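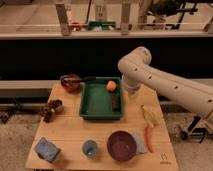 What is the best way to clear a kitchen table that has collected a bit of everything? Start with one tray, put it in the middle, and decide what belongs on it before you touch anything else.

That is how the owner of Stoment, a home organizing business in the town of Rusu, answers most people who call her. She has been doing the work for 5 years and keeps a notebook of her jobs, which had reached number 1228 when we met in April. She asked us to leave her name out, as she does with her clients. "They let me into the kitchen at its worst," she said. "I don't want anybody working out whose kitchen it was."

Her visits last 90 minutes. She used to offer half days, but people got tired and began agreeing to everything. The first part of the visit is spent at the table, with the cupboards closed.

"People want to open the cupboards right away," she said. "Then you have two messes. I ask them to leave the doors shut and tell me what each thing on the table is for. If they can't tell me, it goes to one side and we come back to it."

The tray is for small things that roll or get lost under other things. She prefers one with raised sides and a flat bottom, in a color that stands out from the table. Green on light wood is her usual choice.
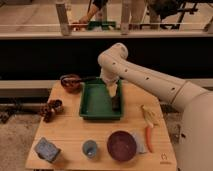 A green tray toward the middle of the table, with a brown bowl and a long black handle to its left.

Bowls cause more trouble than people expect, she said. A bowl on a table fills up. Somebody lays a spoon across it, and by evening it has keys and a battery in it.

"I let them keep one bowl out for long-handled tools if they cook every day. Any other bowl is for food or it goes back on the shelf. I had a family with six bowls out and they were eating off their laps."

She is less strict about cloths and sponges. The cloth can stay on the table if it is folded flat and somebody uses it. A sponge she would like to see by the sink, but she has given up arguing about it.

We asked about toy food, which comes up a lot in homes with small children.

"Play carrots, play corn, all of that. Parents apologize for it and I tell them not to. The kids want to be where the cooking is. Give them one side of the table and keep the real food on the other. Put the toys in a line so the child can see where they go back."
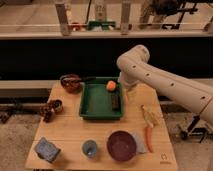 She follows the same rule with things that come in from outdoors. Stones and sticks get a spot near the edge, and once a month the child picks which ones stay. She has found that children are quicker at this than their parents, who want to talk about where each one came from.

Most of her clients live in Rusu or in Ondov, the next town over. She does not sell storage products and tells people to wait two weeks before buying any. One client had spent $3643 on boxes and racks from a shop called Kiteo before calling her. Most of them were still in the wrapping.

"We returned what we could," she said. "She needed a tray and a hook for the cloth."

Her own table at home has a fruit bowl and the mail on it. She sorts the mail after supper, standing up, with the recycling bin next to her. If she sits down, she said, she starts reading the catalogs.

Stoment takes bookings by phone in the morning, before nine.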